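Ticket: Attorney profile pages: biographies cut short, admissions in the wrong order
Raised by: Phong Sầm, practice support, Plerelell
Product: Gravico website manager, profile module
Priority: Normal (raised to High by a partner, lowered by us, raised again by the same partner)
Status: Closed

Original report

Since the May update, the lawyer profiles on our site stop in mid-air. One of our senior partners now reads "He is a member of the Bar of" and leaves the visitor to guess. Another was apparently admitted to practice before she went to university, which she found less funny than I did.

What I expected: the full biography, education first, then bar admissions, then memberships.
What I got: a bit of biography, then the telephone number.

I have cleared the cache. I have cleared it on a second computer too, as I know you'll ask.

Reply from Nulbridge support

Thanks Phong. Could you please clear the cache, and tell us how many profiles are affected?

Reply from Phong

Cache cleared, for the third time. It has never been so clean.

There are 173 profiles on the site. I went through them with a sandwich. Every biography over 300 characters is cut at 300, spaces included. The short ones are fine, so our trainees look splendid and the people who bring in the work look as if they fainted while typing.

The order problem is separate, I think. It hits 13 profiles, all of them people with more than one bar admission.

Reply from Nulbridge support

The 300 limit is the setting "Summary length", which belongs to the search results list. After the update it seems to be applied to the full page as well. Please go to Profiles, Display, Summary length and set it to 2000, then republish one profile and let us know.

Reply from Phong

Set to 2000 and republished one partner. His profile page is now complete, down to the sailing. Unfortunately the search results list is also complete, so anyone looking up "leases" gets his whole life before reaching the second name. He is quite pleased with this. The other partners have noticed.

I've put it back to 300 for now. The test site is yours to play with, and I've left the log below.

Log, test site

09.40 Copied one long profile and one short one to the test site. Same fault on the long one.
09.55 Switched the page layout from "Classic" to "Plain". Full biography appears. Photograph vanishes.
10.10 Back to Classic. Photograph returns, biography goes. You may have one or the other, it seems.
10.30 Pasted the biography in again as unformatted text. No change, apart from losing the accents in my own name, which I put back by hand.
11.15 Made a new page from scratch with the news layout, with the caption field filled in, to see whether long text is cut there too. It isn't.

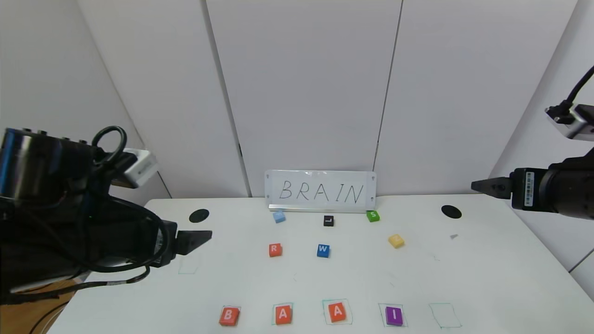

Letter blocks on a white table, with "BRAIN" on the board behind

11.20 Picture and caption both held. So did all four paragraphs of our complaints procedure, which I'd used as filler. The news layout is fine and the trouble is confined to profiles.
11.45 Looked at the order of admissions. The profile form has a "Year" box, and on the 13 bad profiles somebody has typed things like "1998 (with distinction)" in it. Anything that isn't a bare number gets sorted to the top.
12.05 Removed "(with distinction)" from one. Order correct. Have not yet told the lawyer concerned.

Reply from Nulbridge support

Very helpful log, thank you. We can reproduce the cut-off on Classic. The page is calling the summary field where it should call the biography field. A corrected version of the layout has been placed on your test site. Could you try it with the limit left at 300?

On the Year box, that is working as designed. Please put any remarks in the "Notes" box next to it.

Reply from Phong

Corrected layout tried on both test profiles. Full biography, photograph present, search list still short. I then copied it to the live site and republished everything, which took from two o'clock until almost ten past three, during which the site was slow and my telephone was not.

Checked live: all profiles end in a full stop, bar one. That one ends in a comma because its author left it that way, and I've sent it back to him.

The 13 are done as well, with distinctions moved to Notes. Notes appear in a smaller type. I have had two emails on the size of the type and expect more. Should I raise that as a new ticket?

Reply from Nulbridge support

Yes please, as a new ticket, under Mạch (the theme) and not under profiles. Closing this one.

Reply from Phong

Fine to close. New ticket raised under Mạch. I've mentioned in it that the cache is clear.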